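Okay, week 5, and we're still on how a film opens. Last time I rambled about title cards (sorry!), so let's get to the thing I care about most, which is the two-hander: two people, one task, hardly any talk.

The one I keep coming back to is *The Gavier Road*. Its first reel gives us a married couple closing up a house in Hurnport, and for about 5 minutes they barely speak. You know they're splitting up anyway – it's all in who lets go of what first. Watch it twice, please, once with the sound off.

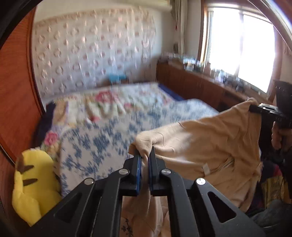
*Fig. 2. A beige blanket held at two corners.*

Now compare *Puna*, which does the opposite and talks its head off from the first shot. I used to hate that opening! I've come around, mostly thanks to the kitchen argument, where the camera stays on whoever is listening. Write down every cut you catch in that bit and bring your list along.

Reading is the Tsoukalas chapter on silent business, starting on page 145. Skip the long footnote unless you love footnotes. We meet in room 424 again, and the response paper (2 pages, double spaced) is due at the start of class.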